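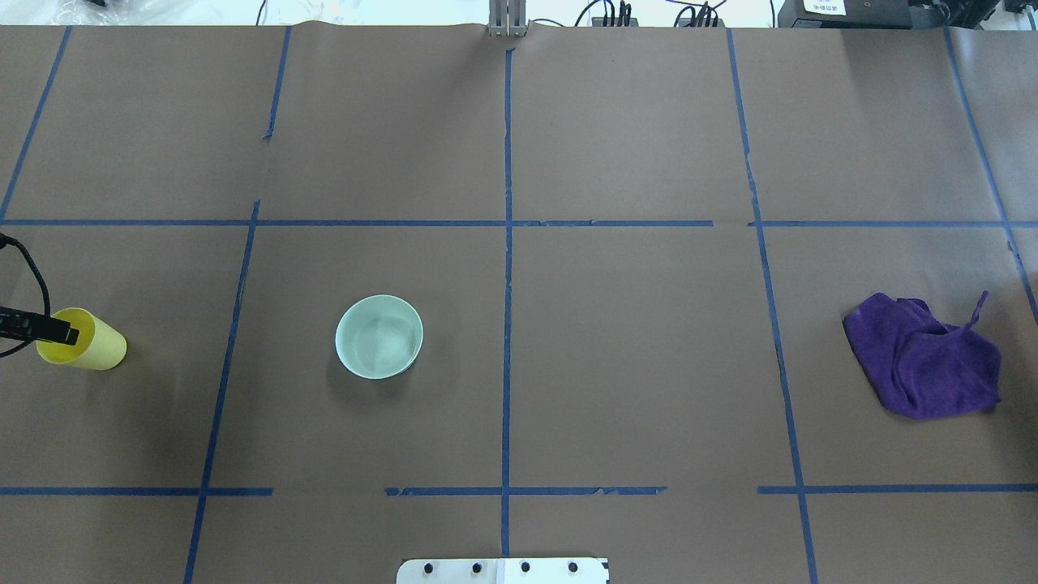
Revathi Raju
Coordinator, Shared Worktables, Kiren Activity Center
Last revised 16 Apr 2020

Covered and Taped Worktables: Frequently Asked Questions

General

What is a covered worktable?
A covered worktable is a standard table at the Center that has been dressed with brown kraft paper and marked into cells with blue painter's tape. Groups use the cells for sorting, for placement exercises with cups and other small items, and for keeping separate pieces of work from running together. The paper protects the tabletop. The tape gives everyone at the table the same reference lines.

Who may use one?
Any group with a confirmed room reservation. Individual members may use a covered table during open hours when no group is scheduled.

Do I need to request the grid in advance?
Yes. Please mark "covered, with grid" on the reservation form. Tables requested as "covered" receive paper only.

Paper

May I draw or write on the paper?
Pencil is permitted. Markers are permitted only when a second layer of paper has been put down, as ink passes through a single layer. Paint and glue belong on the washable tables in the Hirano Room.

The paper is creased. Should it be replaced?
Faint creases and light wrinkles are normal, especially near the edges where the sheet is handled, and do not call for new paper. Replace the sheet if it is torn through or stained, or if a wrinkle is high enough to make a cup lean.

How is the paper replaced?
Lift the tape first, pulling it back slowly and low to the surface. Roll the old sheet toward you and place it in the paper bin if it is clean. Cut the new sheet with a hand's width to spare on every side, smooth it from the center outward, and secure the overhang underneath. Tape should not be used on the finished wood of the table legs.

Where is the paper stored?
Rolls are kept upright in the supply closet beside the Hirano Room. A full roll holds 200 feet. When you open the last roll, please write this on the supply sheet inside the closet door.

Tape

Why blue painter's tape?
It shows clearly against brown paper and can be lifted and moved if a line has been set in the wrong place. Masking tape and clear packing tape tend to take the surface of the paper with them.

Must the lines be perfectly straight?
No. Most activities need cells that can be told apart at a glance, and a line that slants a little will serve. Groups that need measured cells should bring their own template and allow time to lay the tape themselves.

A line has gaps or frayed pieces. May I repair it?
Small gaps may be left as they are. If a break makes it unclear where one cell ends, lay a fresh piece over it. Short overlapping patches build up over time — when several have collected in one spot, take up that part of the line and run a single new length.

May I change the number of cells?
Yes, provided the table is returned to three rows before the next reservation. Additional vertical lines may stay in place if the next group has agreed to them.

Cups and Small Items

What items are available?
Plastic cups, blocks, spoons and shallow trays may be signed out at the front desk. Groups may also bring their own. Glass is not permitted on covered tables.

Should cups stand upright or lie on their sides?
Either is acceptable. A tapered cup placed on its side will roll in a curve around its narrow end, so activities that use cups this way should leave the neighboring cell free.

May the cups be used for drinking?
No. The cups in the activity sets are for table work only. Drinking cups are in the kitchen.

How are the sets cleaned?
Cups and spoons are washed in warm, soapy water and air-dried on the rack. Blocks are wiped with a damp cloth. Please return nothing to the bins while it is still damp.

Reservations and Fees

Is there a charge?
There is no charge for the table. A materials fee of 3 dollars applies when a group asks for new paper and a complete new grid on the same day.

How long may a grid be left in place?
Until the end of the reservation, unless the room calendar shows the same group returning the following day. In August the rooms are cleared every evening without exception — the floors are refinished that month and all tables are moved.

Whom should I contact about a damaged table?
Please report scratches, loose legs or lifted edges to Senad Berisha, Facilities, at the front desk. Kindly give the table number, which is printed on the underside at the short end.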